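Reference > Web services > Automation > Skimby

16 June 2026 – Wendy Blackburn

Skimby is a web-based automation service that connects online accounts so that an event in one can start an action in another. It is developed by Fondholm, a software company founded by Roy Inskip and Myrto Antoniadis. Users build short rules, called skims, from a trigger and up to 30 actions.

The service began as an add-on for Waweru, a calendar program, and could only send email reminders. It became a separate product in November of the following year, when support for file storage and chat services was added. The current directory lists 483 connected services. Most are maintained by Fondholm, and the rest are written by outside developers and reviewed before release. 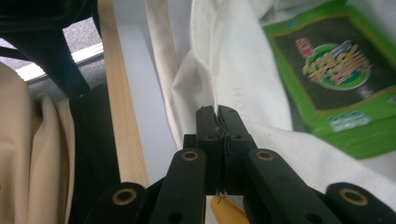
How often does Skimby check for new events? Free accounts are checked every 30 minutes, and paid accounts every 2 minutes. Services that support push notices start a skim as soon as the notice arrives, whichever plan is used.

Each skim keeps a log of its runs. If a connected account rejects a login, the skim is paused and the owner gets an email – it does not restart until the account is linked again. Skims can be copied and shared by link, but saved passwords and account tokens are left out of the copy.

Version 2 replaced the original list editor with a block editor designed by Liên Thái. Some long-time users objected to the change, and the list view was later restored as a setting. Skims made in the old editor open in either view.

Skimby is often compared with Grallolance, which offers fewer connections but can run on a private server.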